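Counting Nests on the Lower Cotbridge: An Interview With Dzifa Kpodo

The Grengate Wetlands Office has completed its review of the river tern nesting season on the lower Cotbridge, the first full season under the seasonal landing restrictions adopted last year. Dzifa Kpodo, who coordinates the monitoring program, spoke with the newsletter on Saturday, April 18, 2026, at the field station below Escobar Bend.

The restrictions close 29 sandbars to boats and foot traffic from the first recorded nest until the last chicks have left. Fishing from boats remains permitted in the main channel. According to Ms. Kpodo, the arrangement was reached after two years of meetings with the landing villages and is due for renewal in September.

"The closure covers the sand and the first 30 meters of water around it," she said. "People sometimes believe the whole river is closed. It has never been closed, and we have asked the district to say so on the new signs."

Ms. Kpodo said that flooding remains the largest single cause of nest loss on the lower bars. Water released upstream can raise the river overnight, and nests placed near the waterline are gone by morning. Dogs are the second cause, followed by trampling. Egg collection, once common, was recorded at two bars this season, both of them close to the Escobar landing.

Asked how the nests are counted, she explained that teams of two land at first light, walk a fixed line along the crest of each bar, and leave before the sand grows hot enough to harm uncovered eggs. Each nest is marked with a numbered stick placed a short distance away. The team does not return to the same bar for at least a week.

"A parent bird that is kept off the nest at midday may lose the clutch," Ms. Kpodo said. "We would rather have an incomplete count than a complete count that costs us chicks. Where the birds are restless, the team is instructed to stop and go back to the boat."

The season's records hold 1,817 entries, covering nests, chicks, and disturbances. All are written by hand in the field and entered at the station the same evening. Ms. Kpodo said that most errors found during the review concerned bar names, as several bars are known by one name on the east bank and another on the west. The office now uses the east bank names throughout and keeps the others in a separate column.
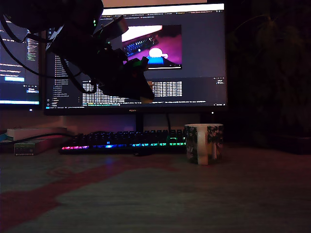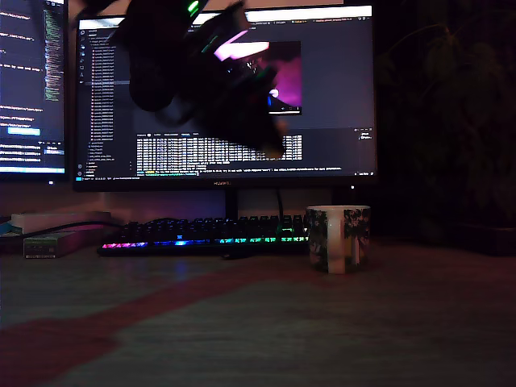
Birger Sjöberg took a more cautious view of the results, noting that a single season of low water would favor nesting with or without a closure, and that the figures should be set beside at least two further years before the district draws any conclusion from them. He added that the upper bars, which received no protection, had not been surveyed with the same effort, and that a fair comparison was therefore not yet possible.

Ms. Kpodo did not dispute the point. "He is right about the water level," she said. "It was a kind year. What I can say is that trampling went down on the bars where we had signs and a guard, and water level does not explain that."

The guards are residents of the landing villages, paid by the day for the length of the season. Each is responsible for two or three neighboring bars and has no power to issue fines. Cases in which a boat refuses to leave are reported to the district fisheries officer. There were four such reports this season. Three were settled by conversation at the landing, and one remains open.

Ms. Kpodo said that the position of guard had been difficult to fill at first. Pay was low, and some families were concerned about quarrels with neighbors. The daily rate has since been raised with support from the Prasico Fund, which has also agreed to replace the two oldest boats. One of these was out of use for most of the chick period, and the bars below the ferry crossing were reached only twice in that time.

On the subject of grazing, she was less certain. Buffalo cross to the larger bars when the river is low, and their owners have few other places to take them. The office has proposed a temporary fence 60 meters long at the main crossing point. Owners have asked for a watering place on the bank in exchange, and the district has not yet given its answer.

"That request is reasonable," Ms. Kpodo said. "If the animals have water on the bank, most of them will stay on the bank. I have told the district this in writing."

The office will hold an open meeting at the Cotbridge landing before the renewal is decided. Residents who wish to propose changes to the list of closed bars may do so at the meeting or at the Grengate office during working hours. Proposals should give the name of the bar as used on either bank and the months in which it is normally above water.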